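Search this site
Type and press enter

Rimlow should stop picking its back row on size

By Tamara Vasiliu
April

Rimlow lost at home to Breveck again, and the talk in the clubhouse afterwards was all about weight. Breveck's pack was heavier, so Rimlow need a heavier pack. I have heard this after every bad result for two seasons and I think it is wrong.

The scrum held up well enough. Rimlow won their own ball and were pushed back only once, near their own line in the first half. What beat them was the speed of the Breveck flankers to the tackle. Bastian Wegener, who is not a big man by the standards of this league, was over the ball before the Rimlow support had turned round. He won five penalties on the floor, and Breveck kicked most of them into the corner.

A crowd of 1,063 watched that happen, and a good many of them went home saying the side needed more beef. 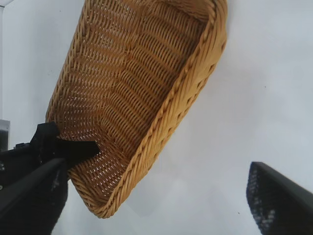
What the big men cost

Rüdiger Voß has been picked at number eight all season. He carries hard and he is brave, and for the first 40 minutes he is worth his place. After that he is walking between rucks. I don't blame him for it. He is being asked to carry, jump at the tail of the lineout and cover the wide channel, and no forward of his build can do all of that for a full match.

The coaches know this, because they take him off at the same point every week. By then the game has usually gone. Against Prernport the two tries that settled it both came down his side just before the change, with the defence stretched and no cover coming across.

There is a fair argument the other way. Rimlow's pitch is heavy until spring, and a light back row can be bullied on it. I would accept that in January. It doesn't explain why the same three started on firm ground this month. 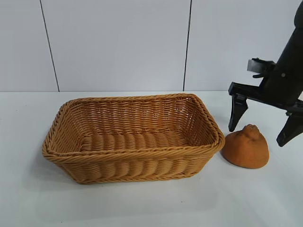 Who should play instead

The answer is already at the club. Stüber was captain of the second team for most of the winter and has made more tackles than anyone in it. He is quick off the mark and he stays on his feet at the breakdown, a thing the first team badly lacks. He has had a few minutes off the bench in matches that were already lost, and you can't judge a player on that.

I would start him at openside, move Voß to the bench and use him in the last half hour, when the other side is tired and a big carrier does real damage. It means leaving out a popular man — and telling him early in the week, to his face.

Some supporters will say that the season is nearly over and there is no point changing now. I think that is the best time to try it. Rimlow can't go up and they can't go down.

Recent posts
Rūta Siliņa on refereeing the breakdown
Prernport's new stand: what do we get for the money?
Zinash Yimer: why I gave up playing on the wing
Second team round-up
Breveck away: travel and kick-off times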